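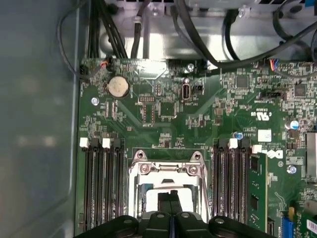

Galtmont's police department threw its doors open one afternoon in June, and I went along mostly to see the new evidence building on Sekness Road, which the town has been arguing over for longer than I care to remember. Our guide was Gwawr Probert, a detective with the burglary unit, and she was generous with her time – she let our group run well past four o'clock! She talked a good while about stolen computers, and how much easier her work gets when owners write down serial numbers, including the ones for parts inside. Open up a desktop case and you'll find the green motherboard, with the processor socket in its metal bracket and a bank of memory slots on either side, and people do steal the pieces as well as the whole machine. I went home and started a list of my own that same evening.

The property room holds 315 lockers, and 42 of them are set aside for cases still waiting on a court date. I asked about the Bognár warehouse break-in, as everyone there did, and she smiled and said it was still open. We finished with coffee and very good lemon cake in the lobby, where you can still pick up a burglary prevention booklet at the front desk.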